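Home | What's On | Work With Us | Contact

Filed under: Vacancies and casual work

Open day hosts wanted at Flundlow, October
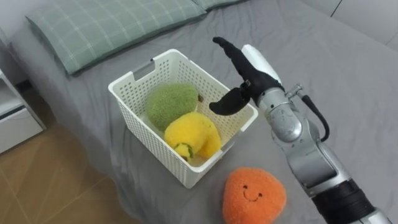 Flundlow is opening its home robotics workshop to the public in October and we need eight hosts for the day. Last year we had nearly 400 visitors and the people on the door were stretched, so this time we are hiring properly.

The robots will be tidying a bedroom, with soft toys to be put away in a basket. Visitors come through in small groups. Your job is to meet a group at reception, walk them to the demonstration, keep them behind the floor tape and bring them out through the Delel room, where there is tea. The engineers do the technical talk and run the arms. Hosts do not touch the equipment, but you will be asked to reset the toys and straighten the bed between groups once the engineer says it is clear.

You don't need to know anything about robots. We would like people who are used to dealing with the public — shop, museum or school work is all fine — and who can be on their feet for most of a shift. Children ask a lot of questions, mostly whether it can do their room.

Hosts must be 18 or over. There is a paid briefing the evening before, starting at 6 pm, and lunch is provided on the day. The Leitner car park will be kept for visitors, so please use the bus or the bike racks on the Stoson side.

To apply, send a short note about yourself to Liliana Donati at reception, and say whether you can do mornings, afternoons or both.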